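Questions people ask me about robot club

I run the beginners' side of the Ackroyd robot club and I get the same emails every November and again after Christmas, so I've put my answers in one place. If yours isn't covered, write to me anyway, I like getting them!

Do I need to know any programming?

No. Most of our newcomers have done a bit of Scratch at school and that's it. You'll be changing numbers in somebody else's program for the first few weeks (mostly to see what breaks) and by half term you'll be writing your own bits.

What age is it for?

Years 9 to 13. We've had keen Year 8s ask and the answer is still next year, sorry. The lab bench task needs a fair amount of sitting still.

What's the lab bench task?

It's our main project this year. Teams program an arm to do small fetching and placing jobs on a simulated lab bench, with racks and instruments all over it, and it's scored on how many jobs you finish without bumping anything. I thought it would be dull compared with the old maze race and I was completely wrong – they argue about gripper angles all the way to the bus stop.

Why simulate it? Isn't that a bit of a cheat?

My dad asked me this too. A simulated arm can hit the table 421 times in an evening and all you've lost is the evening. Everyone gets a go at the same time as well, which was never true when we had one kit between the lot of us.

Will it run on my laptop at home?

Probably, if it's not ancient. It's slow on mine. Turn the shadows off in the settings and it perks up a lot. If you're stuck, Nipon Boonchu is very patient about installs and is usually at the table nearest the door.

What does it cost?

30 pounds a term, and the first session is free. If that's a problem have a quiet word with me or Howard Rudd and we'll sort it out.

Can I pick my own team?

You can ask for one friend. Teams already going this year are Kastel, Cimero and Trelov, and Trelov could really do with another person who likes maths.

When do I have to sign up by?

14 Jan 2020 for the spring term. We've got 19 places and I can't squeeze in extras, the room won't take it.

Can parents stay and watch?

Yes, for the last half hour. Please don't touch the keyboards, however tempting (you know who you are).
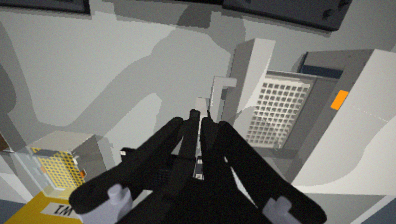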